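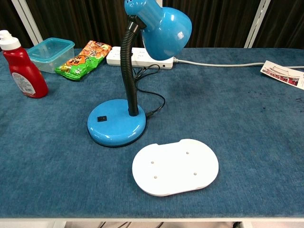

How to Set Up a Desk Lamp and Power Strip on a Shared Table

Posted by Fouad Chraibi, Mon 28 November

54 shares
60 comments

A lot of people end up using one table for work, snacks and whatever came in with the mail. Mine is like that. The lamp goes on and off it all week, and I got tired of cords crossing the part I need. It's a short job once you know where everything goes.

What you need

A lamp with a flexible neck, a power strip with a free socket, and a cloth or felt mat if the tabletop scratches easily.

Step 1. Move the food to one side

Pick a side and keep it. Snack bags, sauce bottles and food containers all go there, away from the power strip. Close the bottles and put lids on any containers with food in them. If something has dripped, wipe it up and let the spot dry before you bring out anything electrical.

Step 2. Place the power strip

Lay the strip flat along the back edge with the sockets facing up. Run its cable along the back of the table and off the side nearest the wall outlet. Check the rating on the underside. Mine, bought at the hardware store in Cescombe, is marked 2000 watts, far more than a lamp needs.

Step 3. Set the lamp

Stand the base near the middle, in front of the strip. The switch should be where you can reach it without leaning over the shade. Leave the lamp off for now.

Step 4. Sort out the cord

Hold the cord by the plug and follow it back to the base with your other hand, undoing any loops. Keep the slack behind the lamp. Push the plug all the way in, and don't pull on the cord to straighten it afterward.
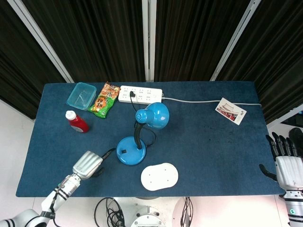
Step 5. Aim the shade

Bend the neck a little at a time, holding the base down with one hand. Point the light at your work area and keep paper, cards and wrappers clear of the shade. The vent holes need to stay open.

Step 6. Test it

Switch on the strip, then the lamp. If there's no light, try another socket before you change the bulb.

When you pack up, turn the lamp off and let the shade cool before you move it.

2963 views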